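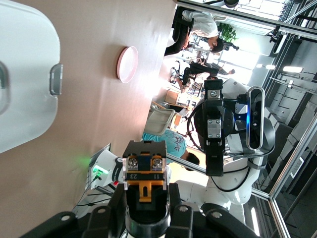 Fig. 1. Table with the pink plate and the white plastic item.

Glare and Tabletop Finish: Can People Find the Plate?
Project report, group 7
Erzsébet Hegyi, Oranuch Chaimongkol

1. Why we did it

Started from a complaint. Oranuch eats lunch in a room with very bright light and a shiny light table, and pale dishes kind of vanish on it. We wanted to know if the finish of the table matters more than the color of the plate. Our guess was the color.

2. Setup

Beige tabletop, smooth. One round plate, pale pink, raised rim. Bright light on the table the whole time. In Fig. 1 the glare washes out part of the beige near the plate, and we wanted glare like that for every trial. The large white plastic thing with the gray handle stayed on the table as a second object, so the plate was not the only thing to look at.

Second condition was the same table with a matte cloth, Pivley brand, cut to size. Third was the bare table again with a dark blue plate from Zemel. All sessions in January, afternoons, blinds down.

3. Procedure

Person waits outside the door. Comes in, looks at the table, says "plate" when they see it. Erzsébet ran the stopwatch. Then they rate how easy it was, 1 to 5. We had 30 people, mostly from our own year, and each one did all three conditions in mixed order. Plate was moved between trials, otherwise they just remember where it was.

4. Results

Planned 90 trials, fine, but the rating sheet from Wednesday got wet and we had to redo part of it. Those people had seen the table before so thier times are probably too short. We left them in.

Pink plate, bare table: slowest. Mean rating 2.4.
Pink plate, matte cloth: faster, mean rating 3.9.
Blue plate, bare table: fastest, mean rating 4.6.

So color did win, but the cloth helped more than we expected. Several people said the rim was what they noticed first on the cloth. On the bare table they said the light got in the way.

5. Problems

Stopwatch by hand, too slow for differences this small. Should of used a button. No blue plate on cloth condition, we ran out of time and that one is the obvious gap. Also only one light position.

6. Next

Blue plate on cloth. Try a lower lamp. Oranuch wants to test bowls too, and a matte plate on the shiny table. Raw times are in the appendix, ratings on the sheet behind it.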